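Grindwood Swim and Wash House – where we are in March

Hi Solange,

You asked for something shorter than last time, so I'll skip the history and go straight to the money and the building work.

Of the 4,000 you released in the winter we've spent 3,339. The biggest single bill was the boiler pump, 1,309 including fitting, and I'm so glad we didn't put it off again. The old one came out in two pieces! The Filtham plumbers were in and out before lunch and only charged us for the half day.

The changing rooms
Both sides have new benches and the drains have been cleared all the way to the street. The women's side is painted. The men's side has had one coat and looks patchy under the strip lights, so Thaís Holanda is going back over it this month (she picked the color, she says, so she can't complain). Hooks are still missing in the two end cubicles.

Towels and laundry
We dropped the idea of renting linen from Momovo. Their price was fair but they wanted a two-year contract, and I didn't want to tie us to that before we know our summer numbers. We're buying our own and washing on site, with a light green towel with a white border for the pool side and plain white for the showers. The first batch cost 769, already in the total above, and I'd like to order a second one before school lets out.

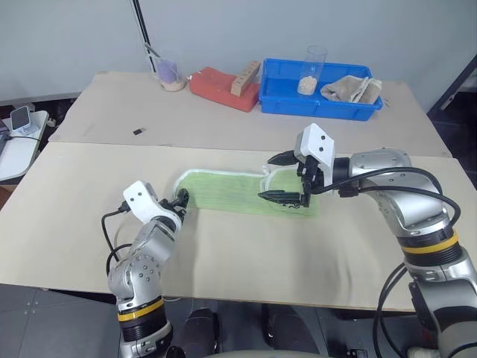
Opening hours
We tried 6:30 a.m. starts and the early swimmers love them – it's mostly nurses coming off nights and a very loud walking club. Evenings are slower. I'd like to close at 8 instead of 9 until May and put those staff hours into a second beginners' class, which already has a waiting list.

What I need from you
A yes or no on the evening hours, please, and your okay to move what's left of the grant over to tiles. The Pyo quote for the shallow end is good until the end of the month. I'll send the receipts separately once I've scanned them.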